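Boren House Shared Kitchen: Frequently Asked Questions

Who can book the kitchen?
Anyone who rents a room at Boren House or at the Geturmont building next door. Guests may cook with you, but the booking has to be in your name.

How long is a booking?
Up to 3 hours. If you need longer for a party or a holiday meal, write to Ladi Etim at the front office first.

How far ahead can I book?
10 days. The calendar opens each morning at 7.

Can I leave food in the fridge?
Yes, on your own shelf, with your name and room number on it. Food without a label is thrown out on the first day of the month.

What do I have to clean?
The stove top, the sink, the counters and anything you cooked with. Sweep the floor if you used flour. Trash goes to the bins behind the Enriquez parking lot.

Are dish soap and sponges supplied?
Soap, sponges and paper towels are. Foil, oil and salt are not. If something has run out, leave a note on the clipboard by the door.

Is there a fee?
Residents pay nothing. Since March there has been a $6 charge for leaving the kitchen dirty, added to your next rent bill.

The oven won't light. Who do I call?
Ikechukwu Edet in maintenance. Do not try to light it with a match.

Can I keep bread out on the island?
During your booking, yes. Take it with you when you leave.
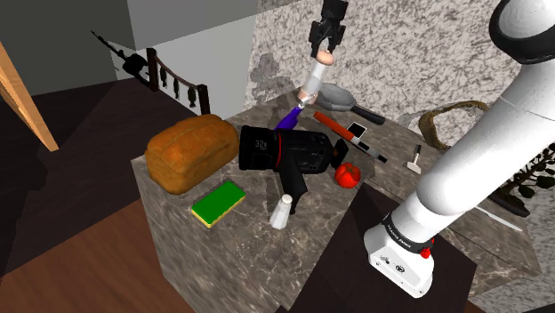
Page last changed: 6th July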